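The Neighborhood Formerly Known as Fine

I have lived in the same house for 22 years, and in that time I have moved twice. The first move was from Lower Clurdale to Clurdale Gardens, when a developer put up a sign at the foot of our street and the sign seemed to settle the question. The second was this spring, when the listings began to say Wistmont. I haven't packed a box for either one.

If you haven't looked at the real estate pages lately, Wistmont is a "tucked-away village enclave moments from downtown." It has no village in it. As for tucked away, the truck route runs along the north side of it, and I would invite anyone who believes in the tuck to come and stand at my bedroom window when the garbage goes out to the county landfill. There isn't a mont, either. The highest point in the neighborhood is the hump in the Caron Street bridge, which my bicycle notices and I don't.

I've nothing against a sales pitch. I bought my own house on the strength of the phrase "sun porch," and I have spent many happy hours on that porch waiting for some. Agents have a job to do, and nobody was ever going to sell a three-bedroom with the words "damp in one corner, decent neighbors." My complaint is narrower. A listing is supposed to describe the house so that you'll buy it. Lately it describes a place that doesn't exist, and then the rest of us are expected to live there.
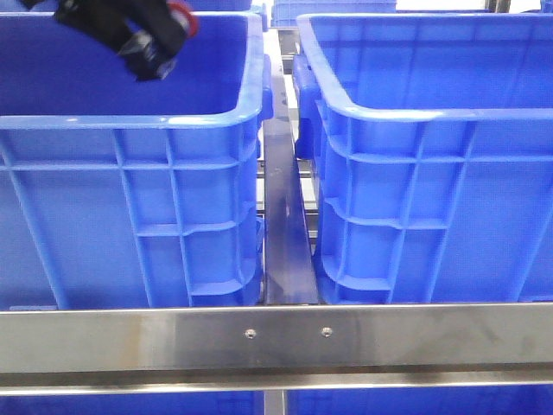
Take the house across from mine. It was on the market for 3 weeks before Easter and the write-up ran longer than some of my college papers. It mentioned the artisan quarter. I have thought hard about this and I believe the artisan quarter is the block with the muffler shop, the upholsterer and the man who sharpens mower blades. They are artisans, I suppose. The man who does the blades would laugh until he had to sit down. All three are on month-to-month leases now, and the landlord is the same outfit that bought the old Gullimach warehouse and wants to turn it into lofts, so I expect that in a couple of years we'll have the quarter and no artisans to put in it.

The new name works like this. Somebody prints it on a sign. Somebody else puts it in a listing, because it's on the sign. A buyer from out of town types it into a search box, and the search box, which doesn't want to look stupid, learns it. Then the coffee place uses it. By the time it reaches the city, it has the look of something handed down from the founders, and last month the planning department sent out a notice addressed to the "Residents of the Wistmont Area." I nearly put it back in the mailbox for them.

People tell me a name is only a name, and that I should be glad of whatever it's doing to my house value. I did look into that. My assessment went up, and with it the tax bill, which this year came to $2,671. I can't spend the house value at the grocery store, but I can certainly spend the tax bill at City Hall. My neighbor's rent went up as well, and she got nothing for it except a better-sounding return address.

There's a practical side too. When my sister had a fall on our front steps in December, I told the dispatcher we were in Clurdale and she asked me whether I meant Clurdale or Wistmont. I said I meant the house with the woman lying in front of it. It got sorted out quickly, and my sister is fine and has since been very funny about it at my expense, but I'd rather not have had a conversation about branding just then.

What I'd like is small. If an agent wants to call the neighborhood something new, let the listing carry the old name next to it, the way a shop that changes hands will put "formerly" on the awning for a year or two. Let the city keep the invented ones out of its notices until somebody has at least asked the people who live there. And let "moments from" be measured by a person walking, with a bag, in the rain.

I said most of this at the open meeting on the warehouse lofts, where the microphone didn't work and I had to say it twice.
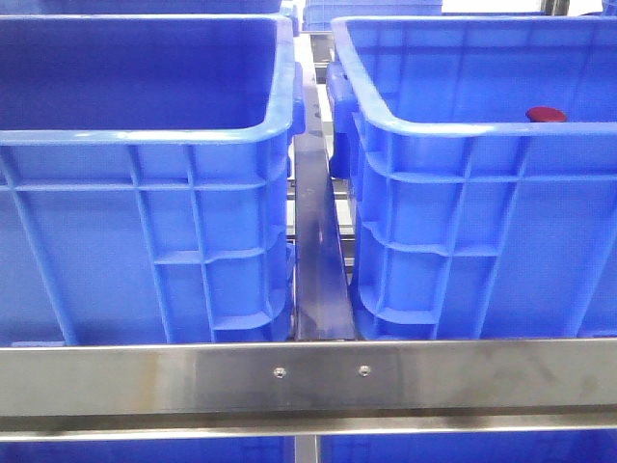 Solange Ross got up after me and said I was being sentimental about a name that was no older than her refrigerator. Lower Clurdale, she said, was cooked up by a streetcar company that wanted to sell lots at the end of its line, and before that everybody called the whole stretch the Bottoms. Did I want to go back to that? She'd be happy to live in the Bottoms if I would pay to reprint her checks. She added that Wistmont had got her a buyer for her mother's place after two years of nobody returning her calls, and that she'd have called it Paris if Paris had done the trick.

She got a bigger laugh than I did. I went home and looked up the streetcar business, hoping she'd made it up, and she hadn't. The company offered lots to the first 500 families who signed, promised them "mountain air," and seems to have delivered the mosquitoes first.

So I'll give her the history. I'll give her the buyer, too, because her mother's place did sit empty far too long and the gutters were coming down. But I notice that the streetcar people at least had to lay some track. You could get on at one end and get off at the other, and there you were in Lower Clurdale, mosquitoes and all. I've asked around, and there is still no bus that says Wistmont on the front. The one that stops at my corner says Clurdale via Caron, and it's usually late, and I plan to keep taking it.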